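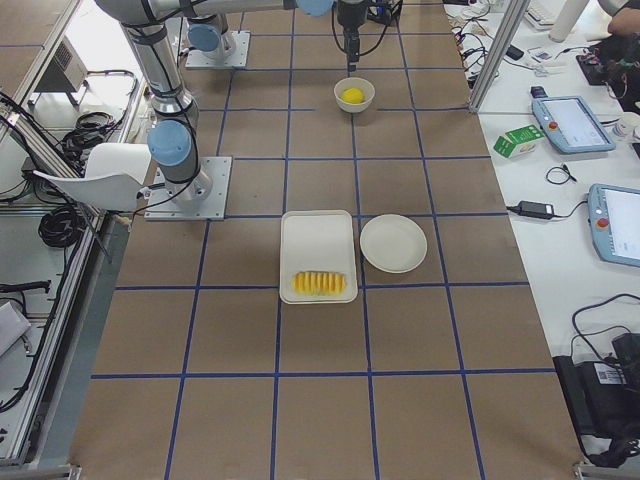
Progress report to the Medard Fund, 11/10/24
Katumstead Shared Lunch and Backyard Fruit Program

Work since July
The lunches moved to the Kallio Street hall in July and have run there every week since. We served 852 meals in the period. Attendance dropped during the school holidays and picked up again once the bus timetable went back to normal. The second oven is connected and passed its inspection. The dishwasher is still on order.

Fruit collection
We now have 17 households on the fruit register. Most have lemons, a few have mandarins, and one has a quince that crops more than the family can use. Pickers go out in pairs and leave a bag at the door for the owner. Fruit that is too marked to hand out goes into cordial and marmalade. The Kirora end of the district is still thin – we have the addresses but not enough drivers. 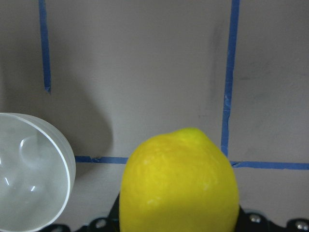
Raimo Kiiskinen told us his tree used to drop most of its crop on the lawn, and that he would like the pickers to come twice a season in future. Two other households asked for the same thing, so we will offer a second visit from next winter.

Budget
Spending is close to plan. Food costs ran over in the first month and came back under after we changed the bread order. Venue hire is cheaper than at the old site. We expect to need up to $2000 for a used trailer, which would come out of the transport line you have already approved. Quotes are attached.

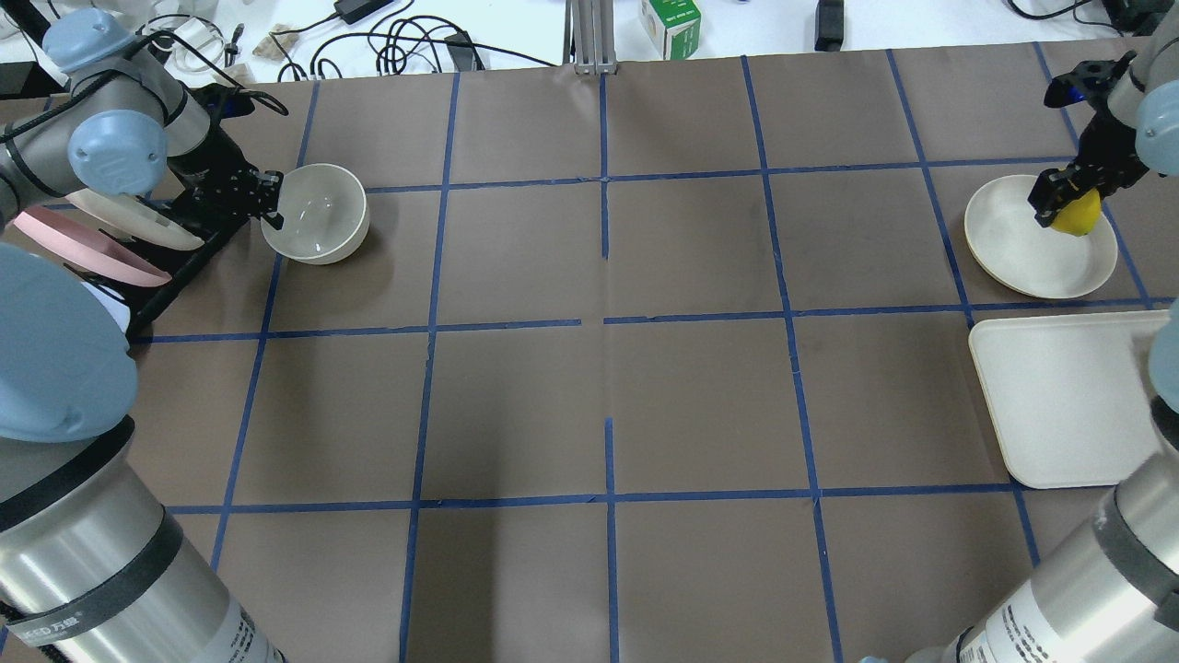
White bowl on the papered and taped tabletop.

Next steps
Find 3 more drivers for Kirora. Finish the food safety refresher for the new cooks. Print the register form in larger type, as several people asked. Sointu Väisänen will send the full accounts with the final report – please direct any questions on the figures to her.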